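My kitchen scrap bin used to stink by the second day, and in October I finally got fed up enough to fix it. We'd just moved to the Kadell side of town, where the green carts only get picked up every other week, so whatever smelled bad was going to smell bad for a while.

First thing I changed was the liner. I'd been using the thin compostable bags and they sweat like crazy. Now I fold two sheets of newspaper into the bottom of the pail, then a bag if I feel like it, then a handful of shredded egg carton on top. The paper soaks up the drips and I dump the whole lot together.

Second, the freezer. Shrimp shells, chicken skin, fish trimmings – all of that goes in an old yogurt tub in the freezer door and stays there until the night before pickup. My neighbor Francine Gosselin got me onto this and I thought it was gross for maybe a week. Label the tub, please. My husband thawed one once.

Fruit is the fly problem more than the smell problem. Peels and cores go in the pail right away, and I tear up the big ones so they don't sit there in a wet lump.
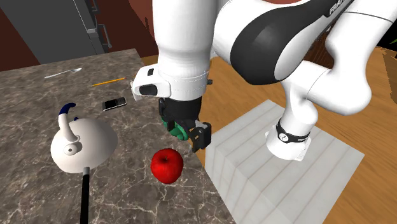
A red apple on the gray marble counter.

Anything going soft in the bowl gets stewed that evening or goes out. If you already have flies, put a splash of cider vinegar and a drop of dish soap in a jar and leave it by the sink overnight.

For the pail itself, I do a rinse every time I empty it and a proper scrub every 8 days or so (whenever I remember, really!). Hot water, dish soap, then baking soda shaken in while it's still damp. Leave the lid off until it's bone dry. If the lid has a rubber seal, pull it out and wash behind it, that's where mine was hiding the worst of it.

Outside, keep the cart in the shade and put a layer of dry leaves in before the first bag. I save a sack of leaves every fall just for this and it lasts me well into summer.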